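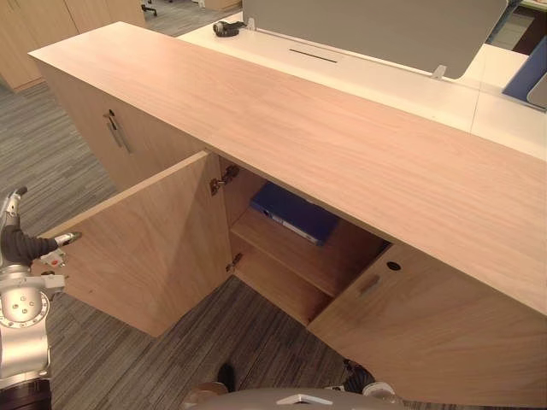
Low storage cabinet with the centre door open, shown beside a desk.

Harker low cabinets: frequently asked questions

These answers cover the lockable low cabinets in the Harker range, as supplied for shared offices. Tall cupboards and drawer pedestals have their own page.

Which way do the doors open?
Each door is side-hung on concealed hinges and swings outwards. Leave enough clear floor in front for the full swing, and keep chairs and bins out of that area.

Can I change the side a door is hung on?
No. The hinge cups are bored at the factory. Tell us the handing you need when you order.

Do all the doors share one key?
Each lock is keyed separately unless you ask otherwise. Every lock comes with 2 keys. Keyed-alike sets are available under the Rumdale option, which must be chosen before the order is confirmed.

I have lost a key. What do I need to order another?
The number stamped on the face of the lock. If it is worn, quote the number on the delivery note. We do not cut keys from photographs.

The key turns but the door will not lock.
The door is probably out of line with the strike. Check that it closes flush along its whole height, then adjust the hinges as described in the next answer. Do not force the key.

How do I adjust a door that has dropped?
Open the door and support its lower edge. Slacken the fixing screws on both hinge plates by half a turn, raise the door until the gap is even, and retighten. The side-to-side screw is the one nearer the front edge. Use a hand screwdriver only.

How much weight will the shelf carry?
35 kg, spread evenly. Ring binders can be stored lying flat or standing. If they stand, check the clear height first, as the taller lever arch type needs the shelf at its lowest setting.

Can the shelf be moved or taken out?
Yes. It rests on 4 pins. Empty the shelf, lift it clear, and move all the pins to the same level. Additional shelves are listed under Baudry accessories.

Does the cabinet need levelling on carpet?
Usually, yes. Carpet settles under load, so check again after almost a month of use. Doors that catch at the bottom are often cured by levelling alone.

May I put things on top?
Light items such as paper trays and plants in saucers are fine. Do not sit or stand on the top. Wipe spills up promptly, particularly near the front edge.

What should I clean it with?
A damp cloth and a little washing-up liquid, then a dry cloth. Avoid scouring pads and anything containing solvent. Keep liquids out of the keyholes.

Are replacement doors available?
Yes, for current finishes. Kimera finishes were withdrawn in August and are supplied only while stock lasts.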